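Flumine: a fit and visibility table for reflective bike gear

Version 3. Maintained by Yaneth Zapata. Last big update: September.

What's in it

Flumine is a plain table of reflective and light-up bike accessories and the frames they were tried on. Each row is one accessory on one bike: spoke clips, ankle bands, pannier covers, helmet strips, rim tape, seat bag patches, and a lot of those little dangly things that hang off a saddle rail. There are 1615 rows in this release. Of those, 863 also have a night score, which means a person stood down the road from the bike with a headlamp and wrote down how well the accessory showed up.

I started it after buying my second set of spoke clips that wouldn't grip my spokes (bladed ones, if you're wondering, and the pack said nothing). I figured other riders must be keeping notes like this, and wow, were they! Most of the early rows came from the Remthorpe night riders, who had been writing this stuff on index cards for years. The Brodham bike kitchen sent in a huge batch of kids' bikes and cargo bikes, and that's the part I love most, as those hardly ever show up in fit guides.

Files

fit.csv has the main table, one row per accessory and bike pairing.
night.csv has the night scores, joined to fit.csv on row_id.
frames.csv has the tube sizes, wheel sizes and spoke types for each bike.
notes.txt holds the longer comments people sent in. Read this one! It's the best part.
pictures/ holds whatever pictures contributors have sent along.

Columns in fit.csv

row_id: a plain number, never reused, even if a row gets pulled.
item_type: clip, band, tape, cover, patch, dangle or other.
mount: how it attaches (hook and loop, zip tie, adhesive, elastic, snap, screw).
frame_id: points to frames.csv.
fits: yes, no or fiddly. Fiddly means it went on but needed trimming, an extra zip tie or some bad language.
stays_on: how it held up over the test ride. Left blank if the bike wasn't ridden.
rubs: yes if it touched a tire, cable, chain or the rider's leg.
color: the contributor's own word for it. I haven't tidied these, so expect silver, gray, grey-ish and "moon."

Columns in night.csv

distance_m: always 50. We tried letting people pick their own distance and the results were a mess.
score: 0 to 3, where 0 is "can't see it" and 3 is "could see it right away."
angle: front, side or rear.
wet: yes or no, for the accessory and not the road.
lamp: the type of light used by the person looking.

How rows get made

You put the thing on the bike, you ride it if you can, and you fill in the form. The test ride is meant to include at least one curb drop and one stretch of rough road, but read that loosely for the cargo bikes. For the night score, one person holds the bike upright and the other walks off with a tape measure. It's a great excuse to drag a friend outside after dinner.

Lockyer, the script that checks new rows, looks for missing frame IDs, scores outside the range, and duplicate entries. It doesn't check whether anything makes sense. A row that says rim tape was mounted with a snap will sail right through, so please tell me if you spot one.

Good uses

Finding out whether a type of clip or band is likely to work on your tubes before you spend money on it. Picking gear for a group ride where everyone has a different bike. Class projects, too: a couple of people have used the table to learn joins, and it's a really friendly size for that.

Please don't use it for

Safety ratings. The night scores are one person's eyes on one evening, and eyes differ a lot. A score of 3 doesn't mean a driver will see you. Use proper lights, front and back, and treat everything in here as an extra on top of them.

Known gaps

Step-through frames are thin on the ground, and recumbents are barely there at all. Side-angle scores outnumber front-angle scores by a wide margin (the side is where spoke clips shine, so people got excited). Some of the early index card rows have no mount listed, and I've left those cells empty so you can decide what to do with them. Carbon frames with odd tube shapes are listed under "aero" in frames.csv, and that one word is covering a lot of ground.

Pictures

The pictures folder is optional and nothing in the tables depends on it. Files keep the contributor's sizes. Skip the folder if you only want the numbers and your download will be much quicker.
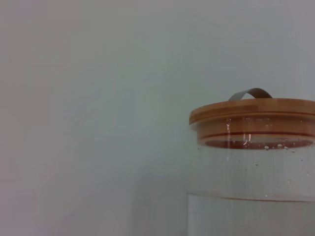 Glass jar beside a pale gray wall.

Adding your own rows

Yes please! Copy the blank form from the top of notes.txt, fill in what you can, and send it over. Half-filled rows are welcome as long as they have a frame and a fits value. If your bike isn't in frames.csv yet, measure the top tube, down tube and seat tube at their fattest points and add the wheel size. A strip of paper wrapped around the tube and laid against a ruler works fine for this, and it's kinder to your paint than calipers.

Negative results are every bit as useful as happy ones. If it fell off at the end of your driveway, I want that row.

Changes in version 3

Added the Brodham cargo and kids' bikes.
Split "strap" into hook and loop and elastic.
Added the wet column to night.csv.
Fixed a batch of Remthorpe rows where front and rear had been swapped.
Pulled the old price column, as it went stale faster than I could fix it.

License and credit

Free to use, change and share, for any purpose. If you publish something with it, please name Flumine and the version number, and send me a link so I can go read it!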